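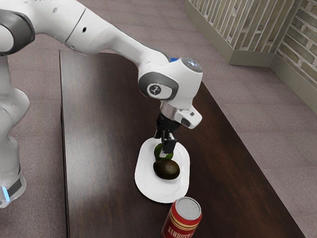 White arm, dark wood table.

Let people talk at night

I've been going to Kinnear town council meetings for 11 years, mostly for the zoning fights and (I admit it) a little for the gossip. So when I heard they want to move public comment from the evening to 2 p.m. starting in September, I got loud about it at dinner. My family has heard enough, so now it's your turn.
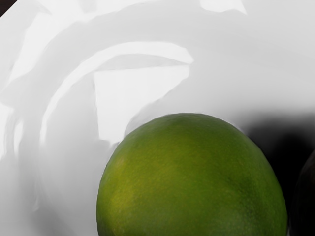 Public comment is the one part of the meeting the council doesn't get to script, and sure, it can be a mess! People ramble. Somebody always brings up the Flaltell Road drainage ditch. But you have to look at a complaint all the way around before you decide what it is. It's like the lime in the picture, deep green over most of the peel and then a yellowish patch on one side, and if the patch was all you looked at you'd tell me it was a different color of lime. The ditch guy was right about the ditch, by the way. It flooded the Brinitz lot twice.
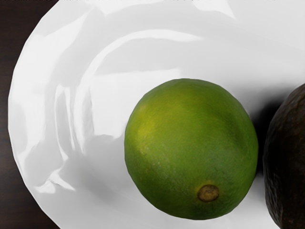
Reading time: under 6 minutes

Councilman Vernon Dufour says the evening sessions run too long and staff are worn out by the end. I like Vernon, I voted for him, and I believe him about the staff. But last month 13 people signed up to speak, and I know at least half of them work days. A nurse can't walk off her shift to talk for three minutes about parking. Neither can anybody at the Zivholm warehouse, and that's a big chunk of this town.
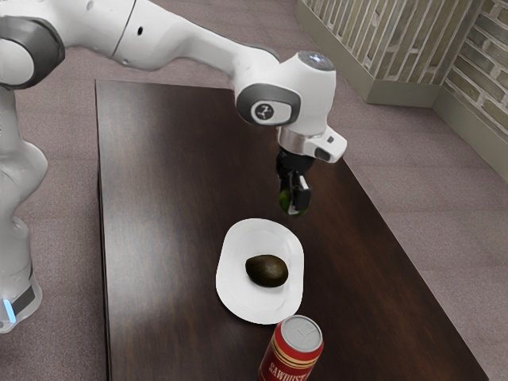 If the meetings are too long, fix the meetings. Put comment first, stick to the time limit, and move the awards and the proclamations to the end, where the folks who love them can stay for them. And please, do something about that microphone, because half the delay is people asking if it's on. A little glowing blue light would do it, like the one down low on that white robot arm. You'd glance at it, you'd know, you'd start talking.

The vote is at the next regular meeting, still in the evening for now. I'll be in the second row with my notes and a thermos, and I'd love some company.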